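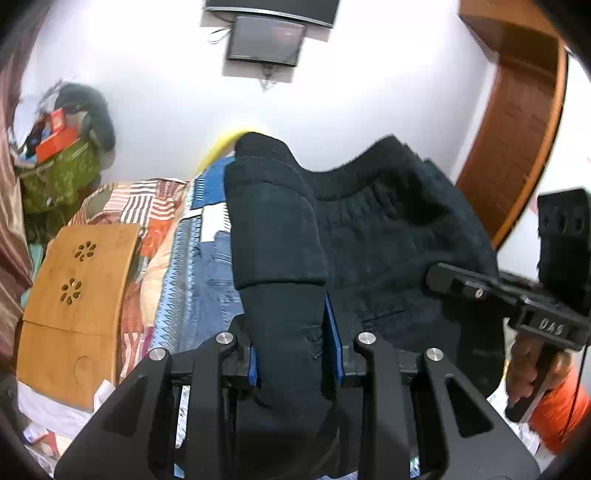 Posted by Sointu Kallio, Textile Care, Lernness Residential Services
February, 9:40 a.m.

The Textile Care desk has received many questions this winter on how to fold and store heavy knit trousers in resident rooms. Our guidance is set out in this thread. It applies to all rooms at Lernness and at the Chowdary annex.

Knit trousers should be folded or rolled. They should not be hung. A soft knit stretches under its own weight, and a clip hanger leaves marks at the waistband that may not come out in the next wash.

Most rooms do not have a folding table, and the bed is an acceptable surface. Please make the bed first. A blanket pulled flat gives a firmer base than loose sheets, and small items are less likely to disappear into it.

A patterned blanket makes dark lint hard to see. Residents folding black or navy knits should shake the blanket out afterward, before the bed is used.

Lap desks, trays and books may stay on the bed during folding if there is room. Please move cups and lamps to another surface.

Step one. Lay the trousers flat, front side up, and smooth the legs from the waistband down to the cuffs. Use the palm of the hand. Pulling at the cuff lengthens one leg over time.

Step two. Empty the pockets. In our last review, the desk logged 139 items recovered from laundry bags, most of them tissues, coins and room keys. Small stitched pockets on knitwear are easily missed because they lie flat against the fabric.

Step three, for drawers. Fold one leg over the other, turn the seat in so that the edge is straight, and fold from the cuffs toward the waist in thirds. The waistband should finish on top.

Step three, for bins and luggage. Begin at the cuffs and roll toward the waist, keeping the roll loose enough to press with two fingers. A tight roll flattens a fuzzy surface, and the creases remain for several days.

A rolled leg with a thick cuff will be uneven at one end. This is acceptable. Turn the cuff back once before rolling if the garment must fit a narrow bin.

Ribbed and gathered waistbands need some care. Do not fold across the elastic more than once. If the band has begun to ripple, lay it flat inside the drawer with nothing heavy on top of it.

A resident asked whether fleece-lined trousers should be treated in the same way. Yes, with one difference — they should be folded in half where knits are folded in thirds. The lining adds bulk, and a third fold tends to spring open.

On storage. The standard Vavitz drawer issued to each room holds folded trousers in a single row, standing on edge. Stacking is permitted, but the garments at the bottom of a stack are rarely worn and often return to us with set creases.

The under-bed bins are intended for out-of-season clothing and spare bedding. Please do not store damp items in them. The lids close firmly and there is very little air inside.

Spare blankets should be folded to the width of the bin and placed at the bottom, with clothing above. A blanket placed on top will push against the lid.

Care labels and small sewn-in tags should be left in place, including those on blankets and sheets. Our staff sort by tag. Items without one are washed on the cool cycle by default and may take longer to be returned.

Residents who find a tag uncomfortable may bring the item to the desk. We will move the tag to an outside seam at no charge.

On pilling. Fuzzy knits will pill at the inner thigh and under the pocket. Turn the garment inside out before placing it in the laundry bag. The desk lends fabric combs for up to 2 days. Please do not use razors.

On lint. Dark knits and light bedding should go in separate bags. Each bag should be filled no more than two-thirds. Bags weighed at the Zurkmont laundry last year were nearly 300 grams over the limit on average, and overfilled bags do not rinse well.

Brightly colored items, orange and red in particular, should be kept apart for the first three washes. The desk can supply a marked bag on request.

A further question concerned frequency. Knit trousers worn indoors may be worn several times between washes. Airing them over a chair back overnight is usually enough. Please refold them in the morning — a chair is not a storage location under the room standards.

Before linen change, please clear the bed completely. Staff are instructed not to move personal clothing, and a bed with clothing on it will be skipped until the following round.

Printed copies of the folding sheet are available in both buildings. We ordered 2000 for the year, and residents are welcome to take one for a family member. A large-print version is kept behind the counter.

Correction to the post on fleece-lined trousers: the half fold is lengthwise, leg over leg, and then once more at the knee. The printed sheet has the correct order.

Questions may be left in the Textile Care box beside the mail shelves. Replies are posted on this account in the afternoon.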